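Chapter 3
Small Closures: Hasps, Staples and Padlocks on Household Boxes

A keepsake box is built around its lid. The body carries the load, but the lid determines how the box opens, how it seals and how it can be secured. Chapter 2 dealt with hinges and the back edge. The present chapter deals with the front edge, where a closure must hold two parts in line under light and repeated use.

Three terms are needed at the outset. The hasp is the part that swings or folds over. The staple, or loop, is the fixed part that receives it. The shackle is the curved bar of the padlock, which passes through the loop and keeps the hasp from lifting. Catalogs do not apply these terms evenly. Leroletti lists the whole assembly as a "clasp," while Zurnen sells the hasp and staple under separate part numbers. In this book, "clasp" always means the complete assembly without the padlock.

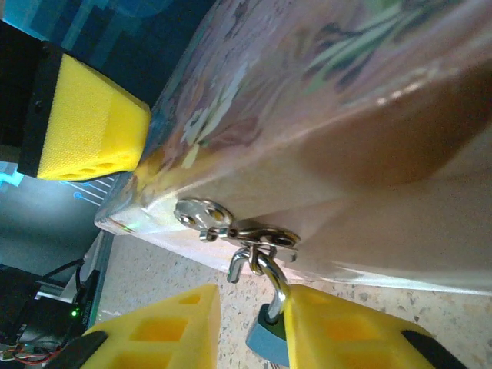 Closures on decorative boxes are usually small in relation to the face that carries them. The fasteners are short, and the material behind them may be thin. A pull on the padlock is passed to the box through a very small area. With a round hasp plate and an oval loop, as on the floral box, the shackle hooks through the loop and the body of the padlock hangs below. The loop must be wide enough for the shackle to turn freely. If it binds, each turn of the key applies a twisting force to the fasteners – a common source of early loosening.

3.1 Surface Finish and Placement

Glossy printed coverings call for extra care during fitting. A pilot hole started off its mark leaves a visible scratch, and a covering torn at the hole tends to lift outward. Mayu Oshima's bench notes for the Daltholm workshop recommend masking tape over the marked position and a hand drill at low speed. Placement should also respect the printed design. Where a pattern runs close to the rim of a panel, the clasp is best confined to the plain side face.

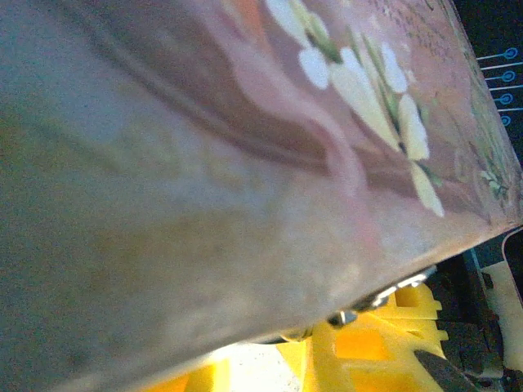 Figure 3.2. Printed decoration with white flowers and a fine speckled border near the edge.

Before drilling, close the lid and mark both parts of the clasp in the closed position. Marks made with the lid open do not allow for play in the hinge. Section 3.2 gives the procedure for checking this play and for choosing a fastener length.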